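Hilfe > Händlerbereich > Zuline Gutscheinmodul > Kapitel 2: Rabattcodes einrichten und prüfen

Diese Website verwendet Cookies, um Anmeldedaten und Spracheinstellungen zu speichern. Mit der weiteren Nutzung stimmen Sie dem zu. Einstellungen | Akzeptieren

2.1 Voraussetzungen

Das Gutscheinmodul ist ab dem Tarif Lornow in jedem Zuline-Shop enthalten und muss einmalig freigeschaltet werden. Benötigt wird ein Benutzerkonto mit der Rolle »Verwaltung« oder »Marketing«. Konten mit der Rolle »Versand« sehen die Codes zu einer Bestellung, können sie aber weder anlegen noch sperren.

Vor dem Anlegen des ersten Codes muss unter Einstellungen > Steuern ein Standardsteuersatz hinterlegt sein. Fehlt er, bricht die Aktivierung mit der Meldung 101 ab.

2.2 Code anlegen

1. Im Händlerbereich den Menüpunkt Aktionen > Rabattcodes öffnen.
2. Auf »Neuer Code« klicken.
3. Codetext eingeben. Zulässig sind Großbuchstaben ohne Umlaute, Ziffern und der Bindestrich. Kleinbuchstaben werden beim Speichern umgewandelt.
4. Rabattart wählen: Prozentwert, fester Betrag oder versandkostenfreie Lieferung.
5. Mindestbestellwert eintragen. Bleibt das Feld leer, gilt der Code ab dem ersten Cent.
6. Gültigkeit festlegen. Beginn und Ende werden mit Uhrzeit gespeichert, maßgeblich ist die Zeitzone des Shops.
7. Mit »Speichern« bestätigen. Der Code steht danach auf »Entwurf«.

Hinweis: Ein Code im Status »Entwurf« wird an der Kasse abgelehnt. Die Kundschaft erhält dieselbe Meldung wie bei einem unbekannten Code.

Vorsicht: Feste Beträge werden brutto abgezogen. Shops, die Nettopreise anzeigen, müssen den Betrag entsprechend umrechnen.

2.3 Geltungsbereich einschränken

Ohne weitere Angaben gilt ein Code für das gesamte Sortiment. Einschränkungen sind über Warengruppen, einzelne Artikelnummern oder Kundengruppen möglich. Alle drei Filter lassen sich kombinieren — ein Artikel muss dann sämtliche Bedingungen erfüllen.

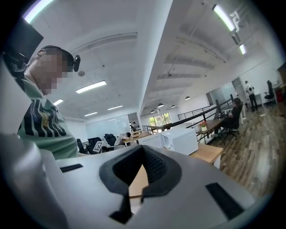 Varianten eines Artikels erben den Geltungsbereich des Hauptartikels, sofern unter »Varianten« nichts anderes angegeben ist. Die Zuordnung erfolgt über die Merkmale Farbe, Größe und Muster. Soll ein Code etwa nur für ein hellgrünes T-Shirt mit schwarzen Längsstreifen wie im Bild gelten, sind bei Farbe »Hellgrün« und bei Muster »Längsstreifen« auszuwählen, und das Häkchen »Vererbung« ist zu entfernen. Bleibt es gesetzt, wird der Rabatt auch auf die einfarbige Ausführung gewährt. Nach jeder Änderung an den Merkmalen ist die Trefferliste mit »Neu berechnen« zu aktualisieren.

Bereits reduzierte Artikel sind ab Werk ausgeschlossen. Zum Aufheben: Aktionen > Grundregeln > »Sonderpreise einbeziehen«.

2.4 Probebestellung

1. Code auf »Test« setzen.
2. Shop in einem privaten Browserfenster öffnen und mit dem Testkonto anmelden.
3. Mindestens einen rabattfähigen und einen ausgeschlossenen Artikel in den Warenkorb legen.
4. Code im Feld »Gutschein« eingeben und »Einlösen« wählen.
5. Prüfen, ob der Abzug nur in der Zeile des rabattfähigen Artikels erscheint.
6. Bestellung mit der Zahlungsart »Testzahlung« abschließen.
7. In der Bestellübersicht Steuerausweis und Endbetrag kontrollieren.

Vorsicht: Bei aktiver Schnittstelle Mulcahy werden auch Testbestellungen an die Buchhaltung übertragen. Schnittstelle vorher unter Einstellungen > Export anhalten und nach der Prüfung wieder starten.

2.5 Sammelcodes importieren

Einmalcodes für Newsletter oder Partnerportale werden als CSV-Datei eingelesen. Pro Datei sind 3619 Zeilen zulässig, größere Bestände sind aufzuteilen. Trennzeichen ist das Semikolon, Zeichensatz UTF-8. Die Spaltenüberschriften der Vorlage dürfen nicht geändert werden. Doppelte Codes werden übersprungen und im Importprotokoll aufgeführt.

Für das Partnerportal Rerkuswood ist zusätzlich die Spalte »Kanal« auszufüllen. Fehlt der Eintrag, werden Einlösungen dem eigenen Shop zugerechnet und erscheinen nicht in der Provisionsabrechnung.

2.6 Meldungen

101 — Kein Standardsteuersatz hinterlegt. Siehe 2.1.
952 — Code überschneidet sich mit einer laufenden Aktion. Zeitraum ändern oder unter Grundregeln die Kombination zulassen.

Tritt 952 nach Ablauf der anderen Aktion weiterhin auf, den Zwischenspeicher unter Einstellungen > System leeren.

Redaktion dieses Kapitels: Mahnaz Jafarzadeh. Stand: Juni

2 Kommentare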